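Our Parade Should Start on Time and End Sooner

Saturday, February 6, 2021

The Bivness Winter Parade did not happen this year, and I understand why. Before the route map for the next one gets drawn, I would like to make a case for a shorter parade.

The last one had 62 entries and ran from the Gralero parking lot to the fairgrounds. People at the far end of Clukano Street stood in the cold for most of the morning before the first band reached them. Many had small kids. By the time the fire trucks came through, half the curb was empty.

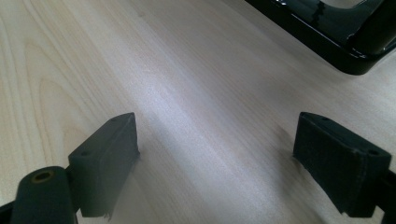

I don't blame the bands or the floats. The route is too long for a town our size, and it got that way a few blocks at a time. Every business district wanted to be on it. Oyelaran Square was added, then the loop past the library, and nothing was ever taken off.

Cutting the loop would bring the parade back to five blocks. The crowd would be closer together, the bands would sound louder, and the police would have fewer corners to close.
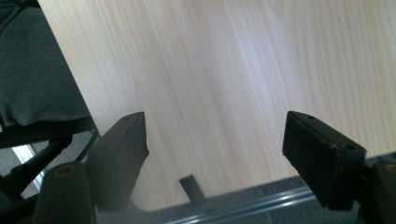 A pale wood-grain surface.

The money matters too. The city charges organizers $300 for each closed intersection - a fair price, but it adds up fast. I would rather see that spent on restrooms and a warming tent.

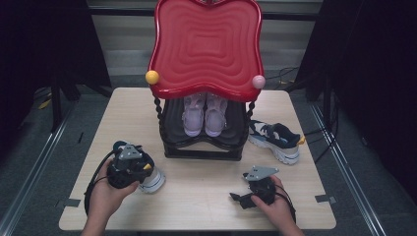 A reader, Oyelaran Square Mom, wrote in after my November column to say the loop is the only part her father can watch from his porch, and that a short parade downtown would leave him out. She has a point. I would still cut it, and run a shuttle with reserved seats near the front.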